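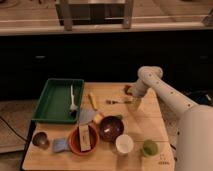
Wk 6 notes – resin trade flows, duties and the netback
February 16, 2021

Bring last week's sheet, we use the same port table again.

## 1. Where we got to

- Polyethylene and polypropylene = bulk of what moves. PET is separate, week 8.
- Price quoted at the plant gate isn't the price the buyer pays. Freight, duty, insurance, handling, bagging all sit in between.
- Producers compare markets by **netback** – delivered price minus everything it cost to get it there. Highest netback gets the tonnes, in theory.

Someone asked whether netback is the same as margin. No. Netback doesn't know what the feedstock cost. Margin = netback minus cost of production. Keep them apart in the assignment please, half the class mixed them up in November.

## 2. Case: Tevent and Brutent

Two polypropylene producers, same coast, same grade (raffia, the stuff for woven sacks). Both sell to converters overseas and a bit at home.

Tevent – long-term contracts, formula price, monthly adjustment. Brutent – mostly spot, sells through Dewan, the trading house.

Delivered price for raffia in the case is $1333 a tonne at the buyer's port. Freight and handling come to $87. So before any duty:

1333 – 87 = $1246 a tonne netback

Now the importing country puts on a 13% duty. Assume it's charged on the delivered price, and assume for the moment that the seller eats all of it:

- duty = 0.13 x 1333 = $173.29
- netback = 1246 – 173.29 = $1072.71

Ask yourself if the seller really eats all of it. Depends who has somewhere else to go. Buyer with three other suppliers outside the duty – seller pays. Buyer with nobody else who makes the grade – buyer pays, and the delivered price goes up. Most of the time it's split, and the split moves over time as contracts roll off.

Note on customs value: some countries charge duty on the price at the loading port (FOB), others on cost + insurance + freight (CIF). Changes the answer. State which one you used. Marks lost every year for this.

## 3. What happens to the tonnes

Duties don't make resin disappear. The plant still runs, becuase shutting a propylene unit is expensive and restarting it is worse. So:

1. Cargoes get redirected to the next best netback.
2. Those markets get more supply and prices there soften.
3. Whoever used to supply them looks elsewhere, often to the country with the duty.
4. Ships go further, freight goes up, everyone grumbles.

This is **trade diversion**. Draw it as arrows on the blank map, don't just write the definition.

Lag matters. Material on the water when a duty starts still has to land somewhere. Trade data shows arrivals, so the drop in imports turns up later than the drop in orders. If you're reading a customs series, check wether it's by shipment date or clearance date before you claim anything.

## 4. Orkthorpe terminal

The storage side. Orkthorpe handles bagged and bulk resin, hopper cars in, containers out. When export orders slow, the hopper cars get used as storage – rolling inventory. Cheap until the rail company starts charging for the days.

Signs of a backed-up export chain:

- cars sitting longer at the terminal
- packaging slots suddenly easy to book
- offers with "prompt" in them, usually at a discount
- off-grade turning up in odd places

Tevent can lean on its contract buyers to take their minimums. Brutent can't, so its discount comes first and is bigger. Dewan may take a position if it thinks prices will recover, but traders don't have endless storage either.

## 5. Downstream

Converters (film, pipe, moulded housewares, caps) buy resin and sell finished goods. Resin is the biggest cost for most of them. Duty on resin but not on finished goods = local moulders squeezed from both sides. Look up **tariff escalation**, it's in the reader.

## To do

- Redo the netback with duty on FOB value instead. Take FOB as delivered price less the $87.
- Then split the duty half and half between buyer and seller. Show the working.
- 2 pages max on which producer gets hurt more, Tevent or Brutent, and why. Graph optional, labelled axes not optional.
- Read the freight chapter before next class. Skip the appendix on charter rates.

Spreadsheet template is in the course folder, tab called "netback". Don't overwrite the original, save a copy.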